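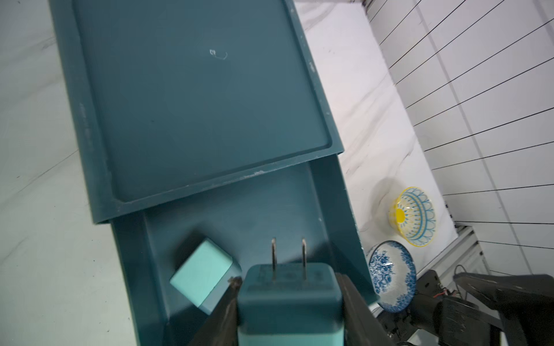
Wrist view, station 2: charger held in the gripper over the open end of the storage box.

Rundorholm Manipulation Laboratory
Pre-Session and In-Session Inspection, Demonstration Collection
Task family: box packing and unpacking, two arms
Date of inspection: 19 Dec 2021
Inspector: Seija Pelkonen
Operator on shift: Teemu Eskola
Reviewed by: Mogens Zoëga

Ratings: S = satisfactory, C = satisfactory with comment, A = action required before the next session.

Section A. Work area

A1. Tabletop clean and free of items not on the object list. S

A2. Breakable items placed outside the path of both arms. A
Comment: Two bowls stand to the right of the box, and the lower one, with the blue floral pattern, is partly against the box wall. The bowls are approved as background objects for this task family. They are nevertheless to be kept clear of the box, as any sideways push on the box will be passed on to the bowl. Operator informed.

A3. Storage box in serviceable condition. C
Comment: Light scuffs and pale worn spots along the lower rim of the lid. No sharp edges found by hand. The white mark on the lid is to be left in place; earlier episodes were recorded with it.

A4. Wall panels and rail secure. S

Section B. Arms and grippers

B1. Emergency stop tested from the operator's seat and from the door. S

B2. Jaw pads seated, fasteners tight at the fingertips. S

B3. Cables clear of joints through the full range of motion. C
Comment: The thin black cable above the second arm forms a loop. It did not catch during the range test, but the slack is greater than the Drellico installation sheet allows. Teemu Eskola will add a clip. A small red wire near a joint of the same arm was checked for wear and none was found.

B4. Grip force limit set to the value on the task card. S

Section C. Objects

C1. Electrical items disconnected and marked for laboratory use only. S
Comment: The wall charger is handled with its prongs exposed. It must never be returned to general use after a session — prongs may bend under repeated grasping. Replacement interval remains 18 sessions.

C2. Objects match the card. S
Comment: Mint-green cube and charger confirmed.

C3. Starting positions varied between episodes. C
Comment: Lid position was varied well. The cube was left in the same corner for too many consecutive episodes. Operators are reminded to turn and move it at each reset.

Section D. Recording

D1. Wrist view unobstructed and in focus. S

D2. Episodes labeled at the time of recording, including failures. C
Comment: 115 episodes logged in Erkik. In 3 of them the outcome field was blank. Elli Kokkonen has asked that failed grasps be kept and labeled as such, and that no episode be deleted at the station.

D3. Operator breaks taken and entered in the log. S

Section E. Actions

A2: Move bowls clear of the box and mark their positions with tape. Teemu Eskola, before the next session.
B3: Fit cable clip to second arm. Teemu Eskola.
D2: Complete blank outcome fields from the recordings. Elli Kokkonen.

The station may resume collection once action A2 is closed. Questions on the object list should be sent to Raimo Harju.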